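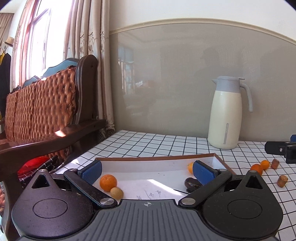
Robotics Club: Fruit Week Was a Hit!

By Irja Salminen
June

If you wandered past our Monday session and wondered why everybody smelled like oranges, blame Jamila Kumarasinghe. She set the club its last challenge before the summer break: collect enough good grasps of round, awkward things that our little learning program, Rulolix, can start picking them up by itself.

Round things are hard! A block sits still when you close on it, but an orange rolls the second one finger touches before the other. The members worked with the hand-held grippers, reaching into a shallow cardboard box and bringing out one piece at a time, over and over. By the end of the evening we had 154 recordings, and Nkrumah Yakubu went through every one that same night (thank you, Nkrumah!). He kept 62 for training. Most of the others were thrown out for going too fast, which is a very fixable problem, and the second hour was already much better than the first.

Urho Halonen's tip for the younger members was the best of the night: open the fingers all the way before you go in, come down slowly, and wait a beat before you lift. Two of our newest members tried it and got cleaner grasps than I did, and I've been coming for over a year.

Next time we move on to cups and spoons. Bring a cup from home if you can spare one, plastic please, and write your name on the bottom. Doors open at 5:30, and Seija Kiiskinen will have the sign-up sheet for the fall team.

Recent items
Kovum bridge contest: the results
Team Nurmi gets a new drivetrain
Soldering night with Seija
Zondach field trip: what to bring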